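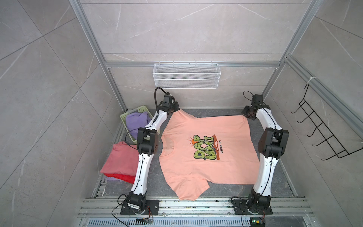
Minoru Yokoyama wants to talk about bad examples first. He runs data collection at Furukawa, two arms per cell, one person steering, and he throws out more than he'd like. "People think you just record lots of it. You record lots of it and half is junk." Shirts are the worst. Take the peach one with the green lettering - a gripper on each upper corner, the body lying a little skewed, a small fold in the hem. Good start or bad start? "Good. I want skewed. If every shirt goes down perfect the model only learns perfect."

So how many is enough? He laughs at that. On Monday his crew saved 54 folds and kept most of them. Target changes every week. Operators work in blocks of six or seven, then swap out, becuase tired hands make lazy grasps and the policy copies lazy very well. 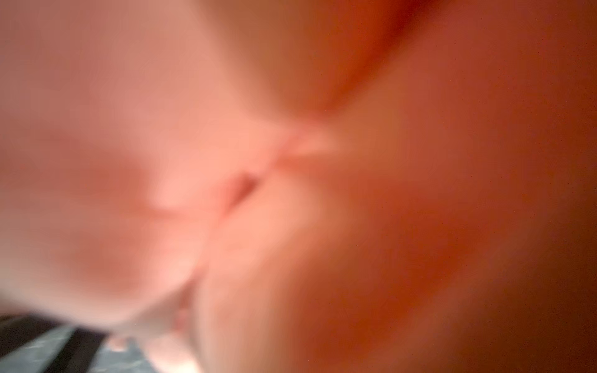
He's picky about mistakes too. A dropped sleeve stays in the set if the operator picks it up again. A dropped sleeve and a long pause goes. "The pause is the person thinking. The model can't see thinking, it just sees stopping." They learned that at Potberg, his last job, where an early model would grab a collar and then wait. And wait.

Labels? Short ones. Start, grasp, fold, done. He tried longer notes for five weeks and no two operators wrote the same thing, so he dropped it.

Next up is towels, then a second site in Wevovham in September, with new operators who have never steered an arm. He's looking forward to that part. "New people do odd things with thier left hand. I'll take all of it." Then his phone went and he had to run - a cell was down.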